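Marzo de 2020
Por Lucimara Rezende

Incidencia 127: la impresora de etiquetas pierde la red cada noche

Estado: abierta, aunque Teltell la da por cerrada.

La Revix del almacén deja de responder de madrugada y por la mañana hay que apagarla y encenderla. El servicio técnico contestó que era "un problema de cobertura". Lo dudo. Está conectada por cable.

Primera prueba: cambiar el cable. Puse uno nuevo, de los cortos, en otra boca del switch. A la mañana siguiente, lo mismo. La luz verde fija, el panel diciendo "en línea" y ni un ping de vuelta.
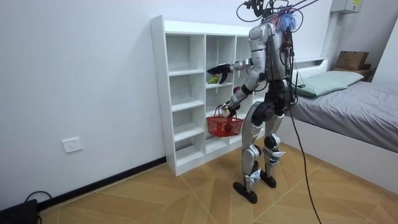 Segunda prueba: actualizar el firmware, que es lo que Teltell recomienda para todo. La nota de la versión promete "mejoras de estabilidad" y no dice cuáles. Actualizado. Aguantó una noche y Teltell cerró el ticket. La segunda noche volvió a caer, así que lo reabrí.

Tercera prueba: IP fija. Sospechaba del router Grutell, que renueva las direcciones a su aire desde que lo cambiaron en diciembre. Saqué el registro, 800 líneas, casi todas repetidas. A las 3:09 la impresora pide dirección, el router se la da y ella sigue usando la vieja.
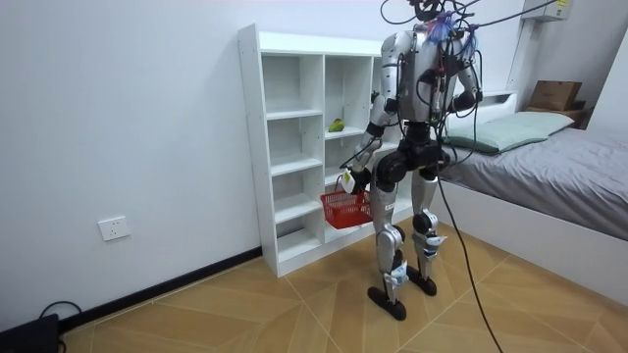

Con la IP fija lleva nueve noches sin caerse. Me gustaría creer que está resuelto, pero la cola de impresión se sigue vaciando sola cuando pasa de 1000 trabajos, y eso no lo explica el router. Teltell dice que son dos averías distintas. Puede ser. También dijeron lo de la cobertura.

Pendiente: que Sriwong mande el registro interno de la placa, pedido dos veces. No cerrar hasta tenerlo.

Contacto: mesa de soporte, extensión 127 | © 2020 | Volver arriba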